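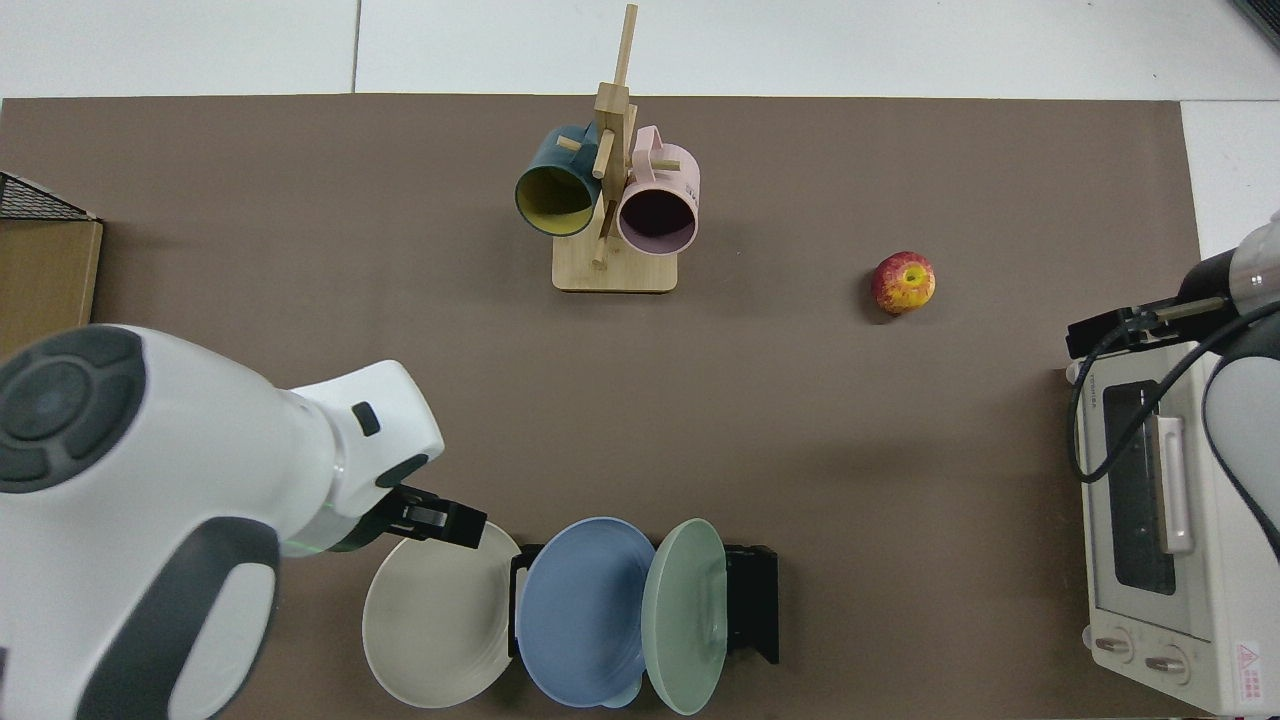 1/ Detention ruling thread, as promised. Typing from the court hallway so bear with me

2/ Short version: the Gristolberg regional court says the province can't keep asylum seekers at the Aststead reception center past the legal limit while their appeals sit in a drawer. Ruling is dated 24 Oct 2023. Came out just before lunch

3/ How many people? 269 in Aststead as of this morning, per the province's own filing. The place was set up for far fewer. Filing doesn't give the number it was set up for, which, ok

4/ Background for new followers. In April the province handed the running of the center to a private contractor, Vonduletti. Contract says "hosting services." Doors lock from the outside at night. The judges spent 6 pages on that one word, hosting

5/ The province argued it wasn't detaining anyone, the contractor was. Contractor argued it was only following the province's instructions. Court didn't buy either one. Both are responsible, says para after para

6/ What the ruling does NOT do: it doesn't close the center. Doesn't grant anybody asylum. It orders a review of each case by a judge, one by one, and unlocked doors in the meantime

7/ Lawyers for the families are happy but careful. One told me on the steps she's seen orders like this ignored for months. Asked what happens if it's ignored again. "We come back"

8/ Province has 2 weeks to appeal. Spokesman wouldn't say if they will. Wouldn't say if the doors are open tonight either. I asked twice

9/ The Salian crossing is the other half of this. Most of the people in Aststead came in that way, and the border police there have logged 1,669 pushbacks this year. They call them "voluntary returns." Court didnt touch it, wasn't asked to

10/ There's a separate case on Salian, filed by the same legal team. No hearing date. Will post when there is one

11/ Correction to 4: the contract was signed in April, Vonduletti staff only moved in later. Sorry, going too fast

12/ Full ruling is long and only in the local language so far. Working on a translation of the key parts, probaly tomorrow. Replies are open if you have questions about the ruling, phone is at nothing so I'll get to them tonight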